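Notebook - small tabletop bin, lid and liner
Tuesday, bench 2, Stomthorpe room

Continuing from the last entry. Open question was whether the small cream bin stays in the tabletop set or gets swapped for the Breltance one. Flynn Brunton wants an answer before the January order goes in.

Bin is the cylindrical type with a flip-up lid. Body height without lid 38 cm on the spec sheet, which is wrong. I think the sheet belongs to the floor-standing version. Have written to Fillolberg for the right one. Not measuring anything else against that sheet until they reply.

Weight empty, with one liner: 1650 g on the bench scale. Also suspicious. Scale had not been zeroed after the sandbags. Repeat.

Lid: hinge is stiff for the first third of travel, then free. Left fully back it stays put. Left at half it drifts closed over a minute or so, faster if the bench gets knocked. For today everything was done with the lid up. Closing it counts as a separate step and goes on a separate line of the log.

Liner: black, folded over inside the rim. The fold is too bulky. Two layers bunch up under the opening and the usable width gets smaller. Tried trimming 5 cm off the top of the bag before fitting, which helps, but the trimmed bag slips down after several items go in. Next time use the next size down and no trimming.

Items: apples only, from the Mendonça crate. Crate had 14 left this morning, one with a soft spot, set aside. The small ones go through the opening with plenty of room. The larger ones go through too but touch the liner fold if they are released off center, and then they sit on the fold until the next item pushes them down.

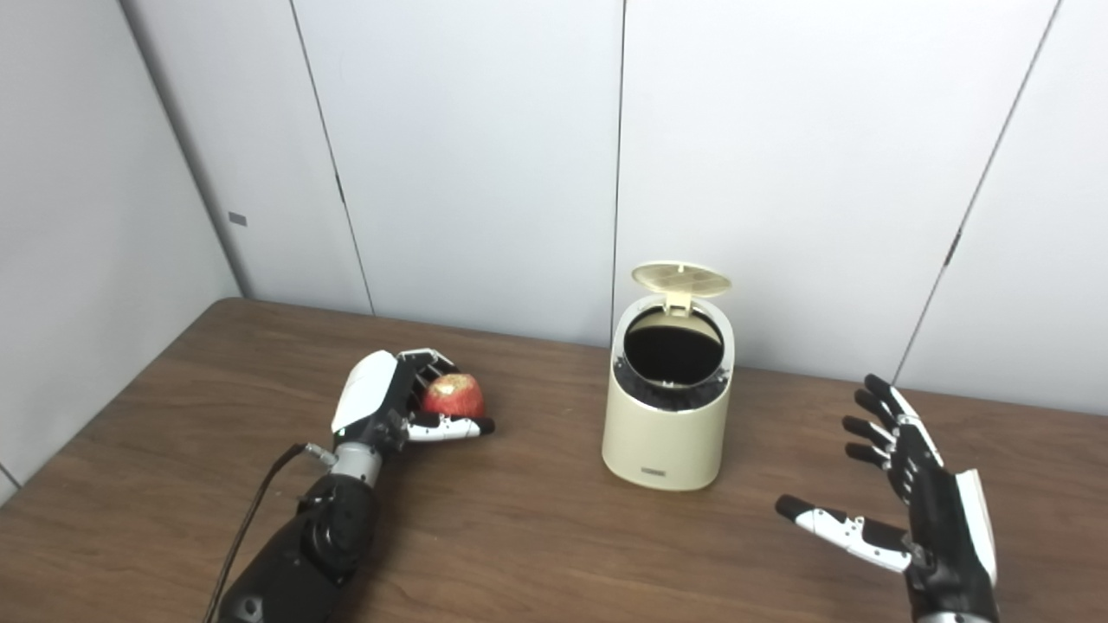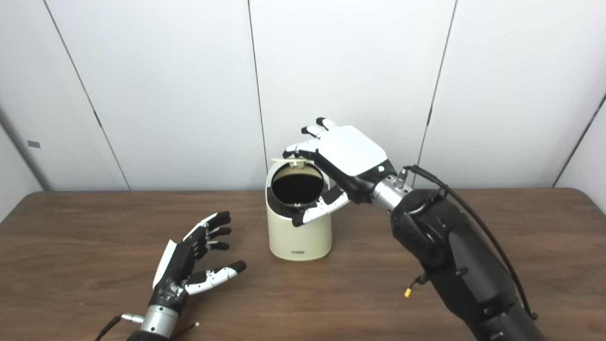 Bin on the brown tabletop, lid up.

Stability: with nothing in it the bin is easy to shift. A light push at the rim slides it before it tips, at least on this surface. The base narrows toward the bottom, so I expected tipping first. With three apples inside it slides less and rocks slightly more. Did not try it on the laminate bench. Flynn thinks the laminate will be worse. I have no opinion until somebody does it.

Moving it by the rim works if the hold is on the front or the side. Holding at the back interferes with the lid. Picking it up around the body is possible, but the surface is smooth and I would want a dry cloth over it first - the morning cleaning spray leaves a film on everything.

Noise: an apple dropped into the empty bin is loud. Fold a paper towel into the bottom of the liner if the other bench is recording audio.

Bruising: apples that went in more than twice show flat brown marks. They are still fine for this purpose, but do not put them back in the crate with the others. Bowl by the sink, marked USED. The one from yesterday that was left in the liner overnight has been thrown out, along with the liner.

Breltance bin, for comparison: wider mouth, no hinge, lid lifts off completely. Easier to load, but the loose lid needs its own place on the table and it rolls. I would keep the cream one and change the liner size. Flynn to confirm.

To do:
- zero the scale, weigh the bin again with and without liner
- smaller liners, black if they have them
- pencil mark on the table for the bin position, redo after each wipe-down
- drop of silicone on the hinge, then time the half-open drift again
- correct the height entry once Fillolberg answers

Stopped at 4:40. Bin emptied, lid left up to air.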